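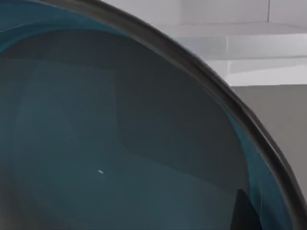 Bowl, close in. Blue-green interior, charcoal rim.

15/05/2023

Glaze notes, second round with the Hotilik liner.

Opened the kiln first thing. Readout on the Zundia controller says it peaked at 1279 C. I don't believe it. The witness cones on the middle shelf say cooler, the ones on the bottom shelf say cooler still, and the cones don't have a marketing department. Chae-won thinks the thermocouple has drifted. I think it was never right and we only started looking when the liner went wrong. Either way, don't write down the controller number as if it were the temperature. I've gone back through the January pages and put a question mark next to every one.

The claim we are testing: that Hotilik fits "any stoneware body" without crazing. Their sheet has no expansion figure on it and no cooling schedule. I wrote and asked and got back a very friendly email with the same sheet attached.

Tiles: 58 in total, split between the Grikitero body and our own reclaim. Same bucket of glaze, sieved again this time, everything dipped by me so we can't blame different hands. Ink rubbed into the surface when cold, wiped off, looked at under the loupe by the window.

Grikitero tiles: no lines that I could find today. Today is the important word. Last round they were clean out of the kiln as well, and by the end of the week a few of them had the fine net all over. Eun-seong has called this body "solved". It isn't solved, it's a day old.

Reclaim tiles: crazed, most of them, some you can see without ink. No surprise. We have no idea what is in the reclaim bin, and until someone keeps porcelain trimmings out of it I don't see what a test on it can tell us. I'd drop it from the next round. Chae-won wants to keep it in as a worst case. Fine, but then it goes on its own page so it doesn't muddy the averages.

Freezer and boiling water: did this on 2 tiles only, both Grikitero, both held. That is too few to say anything. I know what I'm like, I'll come back to this page in a month and read it as a pass. It is not a pass.

Pinholes on the bottom shelf, all along the back. Hotilik say up to 3 percent of pieces may show pinholing "depending on application". Ours is well over that. My guess is a bisque that was hurried, but it is a guess, and I notice I like it mostly for being easy to fix.

Also heard again from Eun-seong that adding silica always cures crazing. Often it helps. Always, no. If the clay is underfired (see cones, above) then I could add silica until the glaze goes stiff and the pots would still weep on the shelf. Weigh, soak overnight, weigh again, before anyone touches the recipe. We should have done absorption first and I include myself in that.

To do
New thermocouple, and cones on every shelf until it arrives
Absorption on the Grikitero tiles and a few offcuts
Slower bisque, same glaze, nothing else changed
Leave the clean tiles on the sill, ink again next week
Ask Heo if we can borrow their accurate scale, ours won't settle

Nothing on this liner goes on the shop shelf as food safe yet. Eun-seong disagrees, has said so, and I've told her I'd write that down. Written down.

Lids next time. Ran out of kiln wash halfway through the props.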